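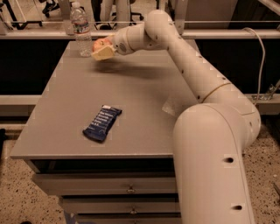 Matte gray top on a drawer cabinet: marks, repainting, what to put on it
Workshop and Studio Furniture › Surfaces and finishes

drawerpull_35
I have a gray cabinet with stacked drawers and a flat matte gray top. It gets used as a side table, so it sees fruit, water bottles, snack wrappers and whatever else people put down between jobs. The drawers are fine. The top is developing shiny spots where it gets wiped most, plus one faint ring that I assume is from a bottle.

Cabinet is a Faltberg, bought used, label inside the lower drawer says 1992. I do not know if the top is original. Questions:

1. Can the shiny spots be brought back to matte without recoating the whole top?
2. If not, what coating holds up to daily wiping?

benchrow
Short answer to the first one is no. A matte finish is matte due to surface texture. Wiping with any abrasive cleaner, or just a dirty cloth, knocks the texture down and you get gloss. You can scuff the whole top with a gray pad and make it even, but it will polish up again in the same places.

What are you cleaning it with?

drawerpull_35
Jiltel all-purpose spray and a paper towel. Once a day, sometimes twice.

benchrow
Paper towel is part of your problem. Use a damp microfiber cloth and a drop of dish soap, then a second cloth with plain water. Keep the spray for the drawer fronts.

tolstack
Disagree on the cause. Paper towel alone would take years to do that on a baked finish. More likely the top was repainted at some point with a wall or trim paint, and that burnishes very easily. Test: rub a hidden spot on the underside of the overhang with a cotton swab and denatured alcohol. If color comes off, it is a brush or roller paint and you can strip it. Ventilate, no flames.

benchrow
The alcohol test is reasonable. It will not tell you much about two-part coatings, though.

quietcaster
Before anyone strips anything, consider a mat. I cut a sheet of Trendura desk film to size and laid it over a similar top. No adhesive. Ripe peaches and leaky bottles go on the film, the film goes in the sink. Cost me 10 dollars and almost an hour, mostly spent squaring the corners.

tolstack
Film on a matte top traps grit and moisture. Lift it after a few months and you will find a haze in the shape of the sheet.

quietcaster
Mine has been down since March and there is no haze. I lift it and dry both sides when I clean. If you never lift it, then yes.

hingeside
Peach juice is acidic and sticky, and the sugar is worse than the acid. It dries into a film that people then scrub at, and that is where the gloss comes from. Lay a wet cloth on the spot for five minutes and it comes up with no pressure. Same for whatever gets out of a snack bar wrapper. A small tray for food would fix most of this — I keep an El Fassi enamel one on mine and the top is still even.

drawerpull_35
Update. Did the alcohol test under the overhang. Gray came off on the swab right away, so tolstack is right about the repaint. Under it there is a darker gray that did not move at all.

tolstack
Then the darker gray is probably the factory finish. Strip the top layer only. Work small areas, plastic scraper, no steel. Tape off the top drawer and pull it out first if the runners allow.

benchrow
I would still try the pad on the existing paint before stripping. Half an hour of work and you lose nothing if it fails.

tolstack
You lose half an hour, and then you strip it.

drawerpull_35
Going to strip a strip along the back edge first and see what the original looks like. Food goes on a tray in the meantime. Does anyone know if the top on these lifts off, or is it fixed from inside the carcass?

hingeside
On mine there are screws up through the top rail, reachable with the upper drawer out. Yours may differ. Check before you pry.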